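Josent House, shared kitchen and break room
Small appliance and electrical check, June
Checked by: Dela Quansah

1. Outlets and covers
Four outlets tested with the plug-in tester. All OK. Cover plate by the Henao Street window is cracked at the lower screw. Replace.

2. Extension cords
One found under the rug by the couch. Removed. Cords are not to run under rugs or through the door.

3. Kettle
Base clean, lid closes, shutoff works. Scale on the element. OK for use.

4. Toaster
Unplug when not in use. Keep the cord away from the table edge. Crumb tray emptied, was about due.

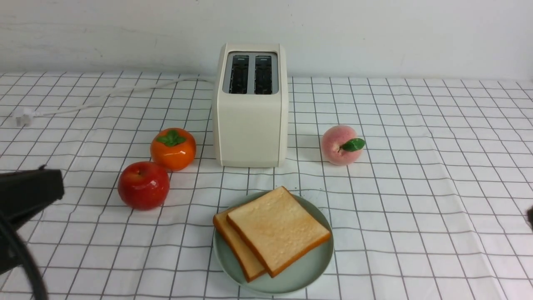 Item 4. Toaster, plug out.

5. Microwave
Label reads 800 watts. Door seal good. Turntable chipped, still sits level. Watch.

6. Bread and toasting
Thick slices go in the oven in the Alach room. If bread jams, switch off and pull the plug before reaching in. No knives or forks in the slots. Notice on the wall has faded, reprint in larger type. 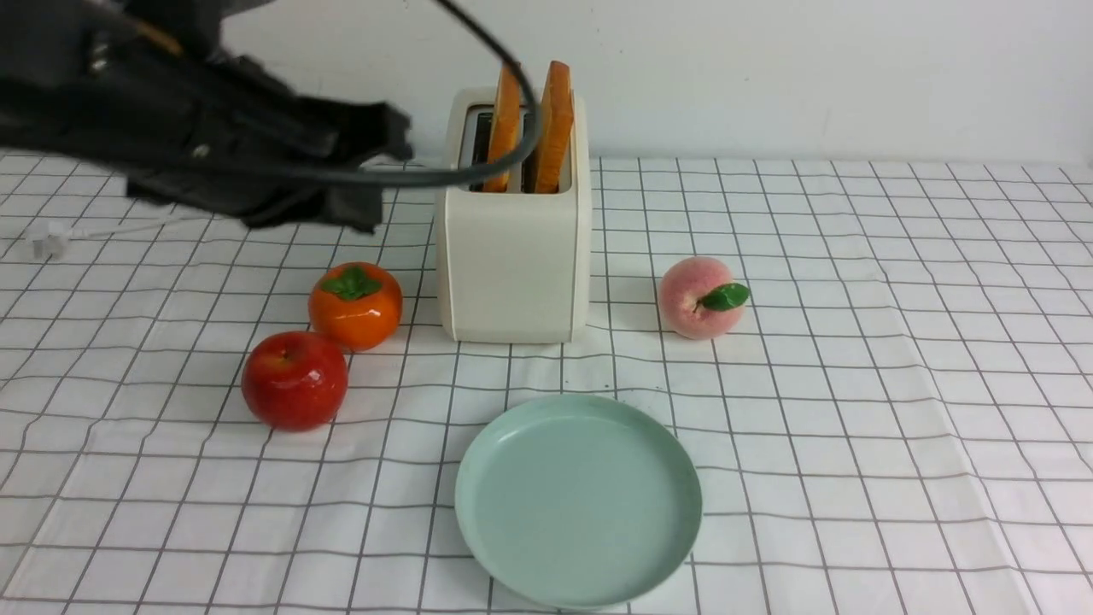

Item 6. Toaster with bread.

7. Refrigerator
Door gasket torn at the bottom corner, 3 inches. Part ordered from Druven. Rear coils dusty, vacuumed.

8. Fire extinguisher
Gauge in green, pin in place, tag current. Bracket is loose. Tighten before next check.

9. Breaker panel
Panel clear. Breaker 31 has no label. Traced to the hallway lights, label still to be made.

Open items: 1, 6, 7, 8, 9. Item 5 to be looked at again next round.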